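INCIDENT REVIEW, FERNA STATION

The following account was prepared at the request of the Office of Operational Safety, Brunton. It is to be read together with the maintenance log and the recorded statements of the two staff members on duty.

1. Circumstances

The garment station known as Ferna had been in service since February. Its task was to take a single item of clothing from the table, place it on a hanger, and pass it to the rack on the right. It had completed 1,213 such tasks without an entry in the fault register. On the morning in question Coralie Sheehan was the attending operator. Hemi Kereama was the duty engineer and was seated at the laptop to the left of the table.

The station used two arms. The left carried a hand with several fingers, supplied by Ronimari. The right carried a parallel gripper. Both were governed by one control program, Primeo, which had been updated the previous evening. Mr. Kereama had signed for the update. He had not read the notes that came with it, and he stated this at the beginning of his interview, before the question had been put to him.

2. The event

At 9:40 a.m. Ms. Sheehan placed a white garment on the table and withdrew behind the yellow line, as the procedure requires. She gave the spoken command to begin. The left hand moved out over the cloth, and the right gripper moved toward the hanger.

Both arms then stopped.

Ms. Sheehan waited. The procedure allows for a pause of four seconds, during which the program may reconsider its approach. She believed that a longer time had passed. The status lamp remained green and no tone was sounded. Mr. Kereama looked at his screen and reported that the task was shown as proceeding.
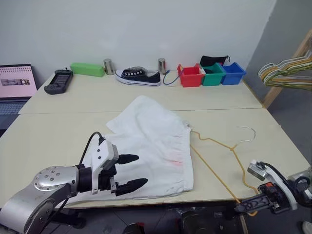

Plate 1. Ferna station: left hand above the garment, right gripper directed toward the hanger.

"It thinks it is working," he said.

"Then what is it doing?" Ms. Sheehan asked.

He did not reply. The log for this interval has been examined in full. It contains 3,598 entries, all of them identical, and each records that the hand had closed upon the garment and that the garment had been lifted. Ms. Sheehan is certain that the garment did not leave the table.

3. Conduct of staff

The rule in such a case is plain. The operator presses the stop control, the power to the arms is removed, and only then may any person cross the line. Ms. Sheehan had taught this rule to every new member of staff for two years. She had written the card on which it is printed.

She crossed the line without pressing the stop control.

Asked to explain, she said at first that she could not. After a recess she asked to amend her answer, and the amended answer is given here in her own words.

"I saw the stain on it. A little reddish mark, near the middle. I had not noticed it when I put the thing down. I thought, that should not go on the rack, it should go back to be washed. So I went to get it. I was thinking about the laundry. I have been doing laundry for thirty years and I have been standing behind that line for much less than that."

She reached for the near edge of the cloth. Her sleeve passed beneath the wrist of the left arm. At that moment, according to the log, the program received a correct reading from the fingers for the first time since the stop. It found that it held nothing. It did what it had been built to do when it holds nothing, and tried again.

The hand closed on the garment and on Ms. Sheehan's cuff together.

Mr. Kereama reached the stop control before the lift was complete. He put the time at one second. The log puts it at a little under two. The arms lost power and the left arm settled slowly, as it is designed to do, until its weight rested on the table with her sleeve held under the fingers. Her hand was not caught. There was a bruise on the inside of the forearm, which was seen by the nurse at 9:55 a.m., and a button was lost and has not been recovered.

Neither of them spoke for some time. Mr. Kereama then asked whether he might cut the cuff, and Ms. Sheehan said that he might not, it was a good blouse. He released the fingers by hand, one after the other, using the small key that hangs beneath the table. She told the interviewer that his hands were shaking a great deal and that she had talked to him about his mother's garden until he had finished.

4. Findings

The fault lay in the update. An earlier version of the program compared what the fingers reported with what the camera showed, and stopped with a tone if the two did not agree. The new version gave the fingers the final word. The change is described on the second page of the notes. The fingers had been reporting the last thing they had felt, which was the garment from the task before.

The lamp was green throughout. The lamp follows the program and has no knowledge of its own.

The Office finds that Mr. Kereama should have read the notes. It finds that Ms. Sheehan should have pressed the stop control. It finds further that the line on the floor is a line on the floor, and that a light gate was requested for this station in the first month of service and declined on grounds of cost. The signature on that refusal is that of the present author.

5. Actions

The earlier version of the program has been restored. The light gate has been ordered. Update notes are now to be read aloud by two people, who will both sign.

Ms. Sheehan was offered a transfer to the front desk and did not accept it. She returned to the station on the fourth day. She has asked that the card be reprinted with one additional sentence, and the Office has agreed to her wording without change. It reads: "If you see something on the table that needs doing, press stop first, even if it is small."

Mr. Kereama has asked that his statement be amended to record that he heard her step across the line and did not call out. He had thought that she, of all people, would know when it was safe. The amendment is attached.

The garment was sent back to be washed. It was placed on the hanger by hand and is on the rack.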